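Tustwood Residents' Meeting
Minutes of the spring meeting, held in the downstairs common room, 2024-04-15
Start: 7:30 in the evening, or a little after, once the extra chairs had been brought down

Welcome

It was lovely to see so many faces, including several people from the top floor who moved in over the winter and had not been to one of these before. For their benefit, we went over how the meeting works: anyone who lives at Tustwood can put something on the list, anyone can speak to it, and we try very hard to settle things by talking before we settle them by voting. There was lemon cake and a pot of decaf. Apologies came in from both of the garden apartments and from the household on the second-floor landing, who have a new baby and our warmest congratulations.

Minutes of the last meeting

Accepted, with one correction. The last minutes said the bike shed would be repainted green. What was agreed was that it would be repainted, and that green had been mentioned. The person typing these notes accepts full responsibility and would like it known that green was her own favorite.

Matters carried over

The front door closer. Fixed in the end, after two visits. It still shuts with a bit of a bang when the wind is from the river side, so please keep a hand on it late at night.

The lost-and-found basket. It was emptied in the winter as promised, and it is full again. Among the contents are a good umbrella with a duck's head handle, a child's left rain boot, and a library book from the Trelturham branch that is now very overdue. If the book is yours, please return it. The library no longer charges fines, so there is nothing to be afraid of.

Bulk mail. The sign asking for no flyers has made a difference, though the pizza place seems to consider itself an exception.

Laundry room

This took up a good part of the evening, as we thought it might. The contract with Primar for the washers and dryers comes up for renewal in August, and they have written to say that the price of a dryer cycle would go up by 25 cents if we sign again on the same terms. They have also offered new machines with a longer agreement, and the letter was passed around so everyone could read it.

Feelings were mixed. Several people said the present machines do the job perfectly well and that what bothers them is the wait for a repair, which new machines would not necessarily cure. Others pointed out that the big dryer has been running hot since last fall and has been unkind to at least one wool sweater. There was a thoughtful suggestion that we buy our own machines outright and look after them ourselves, and an equally thoughtful reply from someone who lived in a building that did exactly that and who remembers spending a holiday weekend with a flooded floor and a borrowed mop.

It was agreed that we would ask Primar for a written promise on repair times before deciding anything, and that we would get a price from one other company so we have something to hold up against it. The replies will be pinned to the board by the mailboxes.

While we were on the subject, the meeting asked for a kindly reminder about laundry left in the machines. If the cycle has ended and you need the washer, it is fine to move the clothes to the folding table, but please do it gently and don't put them on the floor. If the clothes are yours, please try to come back for them before bedtime. A phone timer works wonders.

Common kitchen

The shared kitchen is getting far more use than it used to, with the soup evenings and the after-school crowd, and everyone agreed this is a happy problem to have. It does mean there is more in the way of leftovers. We talked for some time about what should happen to food that is left in shared containers, who may eat it, and when it should be let go.

The proposal on the table was a simple one: put a strip of masking tape on the lid with your apartment number and the day you cooked it. Food with tape on it belongs to the person on the tape. Food that is meant for everybody gets the word SHARE. Anything with no tape at all may be thrown out at the Sunday-free cleanup – meaning whichever evening the cleanup crew can manage that week – and the container washed and put on the open shelf for its owner to collect.
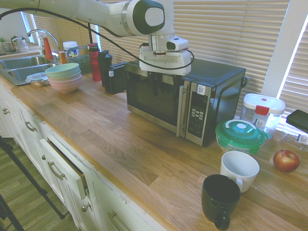
One resident asked whether tape was really going to be enough, given that we had tape once before and it lasted until the roll ran out. She would prefer a small whiteboard on the fridge, which can't run out, although she granted that the pens can. Another wondered about people who cook for a relative with allergies and need to know what went into a dish as well as who made it. This was felt to be a very good point. After some back and forth we agreed on tape for now, with the main ingredients written on anything marked SHARE, and two spare rolls to be kept in the drawer with the matches.

We also agreed that the big stockpot should stay in the kitchen and not travel. It was away for most of February and was much missed.

Courtyard and garden beds

The early peas are up, and the rhubarb has come back stronger than anyone deserved after the way we divided it. The waiting list for beds is short this year, and a bed by the south wall has come free, so anyone who would like to try their hand at tomatoes should speak up soon. The fee stays at 30 dollars for the season, which covers water, compost and the use of the tools. It can be paid in two parts if that is easier, and no one needs to explain why.

A question came up about the fig tree in the corner, which now reaches the first-floor windows. The people who live behind those windows were asked how they felt about it. They said they love the shade in summer and the birds all year, and would be sorry to see it cut hard. It will have a light trim on the path side only, so that people with strollers and groceries can get by without a leaf in the face.

The hose was discussed again. Please drain it and hang it up. It was also asked that whoever has been feeding the gray cat should carry on, as the cat is plainly doing well, but should take the dish in at night on account of the raccoons.

Summer day with Mahuika

Our neighbors at Mahuika have very kindly invited us to join their courtyard day in August, as they did last year. Those who went remember the music and the long table under the awning, and also remember that we turned up with almost nothing but potato salad. This year we would like to do better by them. A sheet will go up on the board with headings for mains, salads, sweet things and drinks, and we ask people to sign up under the heading that has the fewest entries, even if their potato salad is famous.

Mahuika would like help with chairs as well. We have 50 of the folding kind in the basement, and they are welcome to them. It would be good to have a few strong people to carry them across in the morning, and – this is the harder part – a few who will still be feeling strong in the evening.

The children's table last year was a great success and several of our younger residents have asked to run it themselves. The meeting was delighted by this. A grown-up will be nearby for the scissors.

Noise and quiet hours

A short item, and a good-natured one. The piano in the common room has been tuned and is being played more, to general pleasure. The apartment directly above asked only that scales be kept to before supper. This was agreed on the spot by the people who play scales. Quiet hours in the building stay as they were.

There was also a request for felt pads under chairs on the third floor. A packet has been left on the hall table. Please help yourselves, and take more than you think you need, as they do wander off.

Any other business

Package deliveries. Parcels are being left in the outer lobby again, in full view of the street. If you are home and pass one, please bring it through to the inside shelf. It would be a kindness to slip a note under the door of anybody on the upper floors, who may not come down until the next day.

Book swap. The shelves by the stairs are bowing under the weight of old travel guides. Fresh novels would be welcome, and children's books more than anything.

Stair light. The one at the turn between the first and second floors flickers. A new bulb was tried during the cake break and it still flickers, so the electrician will be called. Please hold the rail until then.

A resident thanked everyone who brought meals and walked her dog after her knee operation. She had meant to say it briefly and did not manage to, and the meeting was quite happy to listen.

Actions

Write to Primar about repair times and get one other price for the laundry room.
Buy masking tape and a marker for the kitchen drawer.
Trim the fig on the path side.
Put up the sign-up sheet for the Mahuika day and find people for the chairs.
Call the electrician about the stair light.
Choose a color for the bike shed and write it down correctly.

Next meeting

To be held in August, a week before the Mahuika day, in the courtyard if it is dry and in the common room if it isn't. Items for the list can be put in the envelope by the mailboxes at any time. The remaining lemon cake went up to the family with the new baby.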